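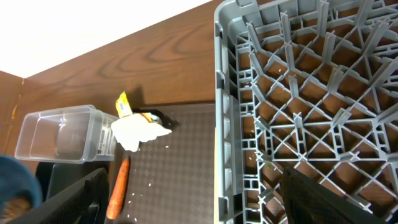 Dish rack with ribbed base, next to a textured rubber mat.

Drodutwood Small Drainage Study: progress report to the Maldonado Fund, Stage 3

Prepared by Pouran Kordestani, study lead

Purpose of this report

This report covers work on the study between the close of the second stage and the end of May. It sets out what was installed, what data have been received, where the programme differs from the agreed plan, and what is asked of the Fund. Methods are described only where they have changed. Readers who need the full method should use the Stage 2 report, which remains correct apart from the revised sampling depth given below.

Background

The properties at Drodutwood drain to a shared foul line laid at a shallow gradient, with a long flat section between the lower road and the pumping chamber. Blockages in this section have been cleared by rodding and jetting for many years. The records describe the position of each blockage and the time taken to clear it, but seldom what was removed. The study asks whether the deposits are mainly grease, mainly food solids or mainly silt entering through displaced joints, and whether the answer changes along the line. The comparison line at Tamier is of similar age and pipe material but has a steeper fall.

Work completed

All inspection chambers on the Drodutwood line have now been lifted, cleaned and measured. Two covers were seized and had to be replaced. The invert levels differ from the drawings at several points, and in one case the fall between neighbouring chambers is slightly negative. This has been checked twice with separate instruments and is accepted as real. A corrected long section has been drawn up and will be supplied with the final report.

Level loggers were fitted in the upper, middle and lower chambers. The units are the Jurex type named in the proposal. They record at fixed intervals and are read by hand once a week, on Thursday mornings, when flow is low enough for safe access. One logger gave a drifting baseline after heavy rain and was exchanged. The affected readings have been marked in the data file and left out of the analysis.

The removable sediment traps took longer than planned. The first pattern sat too high and allowed fine material to pass beneath the lip. The second has a flexible skirt and seats properly on a worn invert. Sampling depth has been increased to match, so trap results from before the change should not be compared directly with those taken after it.

Household inputs

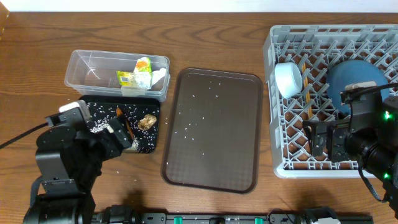

Solids entering from kitchen sinks were estimated by asking households to fit a fine strainer and keep what it caught. We sent 200 invitations and 75 households agreed to take part, enough for the purpose but weighted towards the newer houses at the upper end. Starch is the fraction of most interest, as it swells and binds with fat once it settles. Loose rice grains of the kind scattered over the dotted black tray are easily rinsed off a plate or tray and will pass a coarse sink waste, whereas fried pieces of the size seen with them are normally stopped there. Strainer contents were drained, bagged and weighed on the day of collection, then sorted by hand into starch, vegetable matter, bone and shell, and other. Fat was not measured at this step because too little of it remains on a strainer.

Participation fell away in the later weeks, mainly at addresses where the strainer slowed the sink noticeably. A strainer with a larger open area has been tried in a few kitchens and was better liked, although it catches less fine material. No change is proposed for the main group, because a second strainer type part of the way through would split an already modest sample.

Laboratory results to date

We have received results for nearly 800 samples, counting both strainer and trap material. The remaining trap samples are in cold storage and will be sent as one batch. Duplicate samples agree well for moisture and for total solids. Agreement is poorer for fat content, especially in samples with a high proportion of silt, and the laboratory has been asked to repeat a selection using a longer extraction time.

The following points can be made now, subject to those repeats. Deposits in the upper chambers are mostly organic. In the flat section the share of silt rises sharply, and the grains are coarser than anything found in the strainers. This points to material entering through the joints. At Tamier silt is present in the traps but does not build up, and the line has needed no clearance during the study. Grease is found in every chamber on both lines, generally as a thin band at the usual water level, and does not by itself account for the loss of bore recorded at Drodutwood.

These findings do not rule out a household contribution. Organic matter appears to hold the silt together in the lower chambers, and the firmest deposits are those in which both are present. Whether a reduction in one would be enough to keep the pipe open has not been tested. 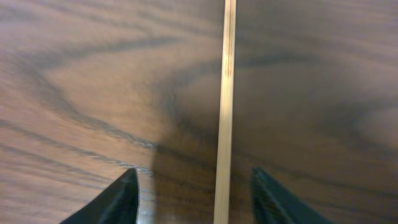 Page last changed: Thursday, 4.20 pm

Changes to the programme

The camera survey of the flat section has been moved to the next stage. It was due to follow jetting, but the contractor could not hold the water level down for long enough to give a clear view of the joints. Temporary plugs and a small bypass pump will be used at the next attempt. The cost is within the allowance for hired plant.

The planned dye test at the pumping chamber has been withdrawn. The corrected levels show that backing-up from the chamber reaches further than assumed, and the logger record already gives the information the test was meant to supply.

Budget

Spending is below forecast overall. The underspend is in laboratory fees and will be taken up when the stored samples are analysed. Fabrication of the sediment traps went over its allowance owing to the second pattern. The difference was met from the contingency line, with the agreement of the Fund's monitoring officer.

Risks

Access to the middle chamber depends on a verbal arrangement with the owner of the yard. A written licence has been drafted and is awaiting signature. A dry summer would reduce silt entry and could make the lower chambers look better than they are in an ordinary year, so rainfall will be reported with the trap results.

Decisions requested

The Fund is asked to approve the later date for the camera survey, and to confirm that money left unspent on the dye test may be used for repeat fat analysis. A reply before the stored samples are sent would allow the repeats to travel in the same batch.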